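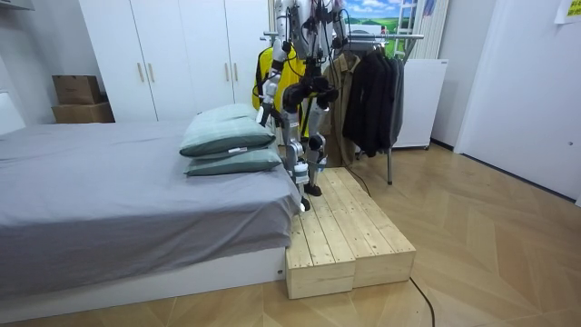 Larko Residential Services: Interview with the Furnishings Coordinator

Published 2025-03-26

Larko manages 66 furnished rooms for short and medium stays at its Dorex House site. In February the furnishing standard for bedrooms was revised, with changes to bed linen, clothes storage and the way rooms are prepared before a new resident arrives. The residents' bulletin met with the furnishings coordinator to discuss what has changed and what residents are expected to do themselves.

The coordinator began with clothing. Under the previous standard, each bedroom had a closed wardrobe. The revised standard provides an open clothes rack and a tall cube shelving unit.

"The wardrobes took up a great deal of wall," the coordinator said. "They were heavy, the doors went out of line, and every repair meant moving the bed. A rack can be carried by one person. If a resident would like it on the other side of the room, it goes on the other side of the room."

Asked whether open storage makes a bedroom look untidy, the coordinator agreed that it can. "A rack shows everything. We had that objection from our own cleaning staff before we had it from any resident. Our answer was to write down how garments are to be hung, and to show people during the welcome visit. It takes a few minutes."

The written guidance is short. Shirts, blouses and jackets go on the rack. Knitwear, sportswear and anything that stretches is folded and placed in the cubes. Shoes stay by the door. Hangers are wooden throughout, and residents are asked to leave them in the room when they depart.

"We did try thin plastic hangers from Emow, because they were on hand from another building," the coordinator said. "They were perfectly good hangers for light items. With a winter coat on them they bowed, and the coat slid to one side. The wooden ones hold the shoulder of a garment properly."
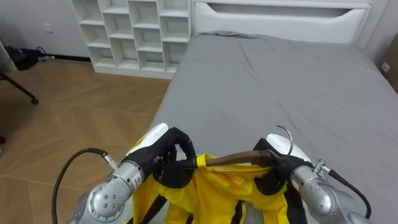
The coordinator recommends using the bed as a work surface when hanging clothes. The garment is laid face up and smoothed, the hanger is passed in from the hem, and the shoulders are settled before anything is lifted. Buttoned shirts should have the top button closed. For a pullover shirt, the guidance asks residents not to force the hanger down through the neck.

"That is how necklines are ruined," the coordinator said. "People are in a hurry, they push the hanger through the collar, and after a season the collar is wide enough for two people. Go in from the bottom. If the shirt has straps or loops inside, put those over the hanger too, or tuck them away, so that they do not hang out of the sleeve."

The bedding was changed at the same time. Gray fitted sheets have replaced the white flat sheets used before. The coordinator described the decision as a practical one. Fitted sheets stay in place when someone sits on the edge of the bed, and gray sheets need less treatment in the laundry. All sheets are washed before first use. Pillows are supplied in pairs, and pale green was chosen for the covers after a small trial on one floor.

The bulletin asked about the bed bases, which have been a subject of correspondence. The white base with a boxy front reaches the floor, and some residents have missed the space for suitcases that the old frames provided.

"We accept that," the coordinator said. "The old frames collected dust, and staff were on their knees to reach it. Suitcases may now be left in the Leclerc Street storeroom, which is open to all residents at no charge. I would ask people to label them clearly. We have 70 unlabeled cases there now and would like to return them."

The cube shelving also attracted comments. Several residents asked whether baskets could be supplied to fit the compartments.

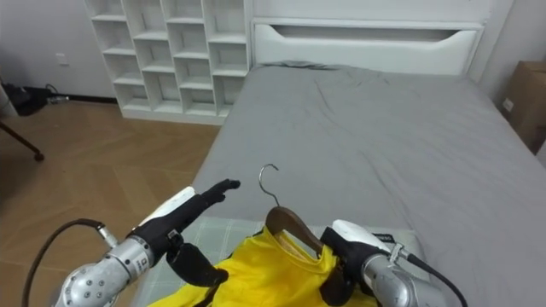
One resident, writing to the bulletin after the new standard was announced, disagreed with part of it. The letter said that wooden hangers were welcome but too thick, and that a rack filled with them held far fewer shirts than the old wardrobe rail. It asked for a mixture of wooden and slim hangers, with the choice left to the resident.

The coordinator had read the letter and considered the point a fair one. "Anyone may bring slim hangers and use them. We ask only that our own are kept together, on the rack or in one of the cubes, and not put out in the corridor. If enough residents prefer the slim type, we will look at the order again."

On baskets, the coordinator confirmed that a first delivery of 100 has been requested. They will be fabric, with a handle at the front, and will be given to residents on request at the front desk. Cardboard boxes may be used in the meantime, provided that they do not block the space beside the bed.

Rooms are inspected between stays. Staff check that the rack stands level, that the sheet is drawn tight at the corners and that the shelves have been wiped. Garments left behind are hung, tagged with the room number and kept for 50 days.

Copies of the hanging guidance are available at the front desk of Dorex House. Requests to move a rack or a shelving unit should be made there before the furniture is moved.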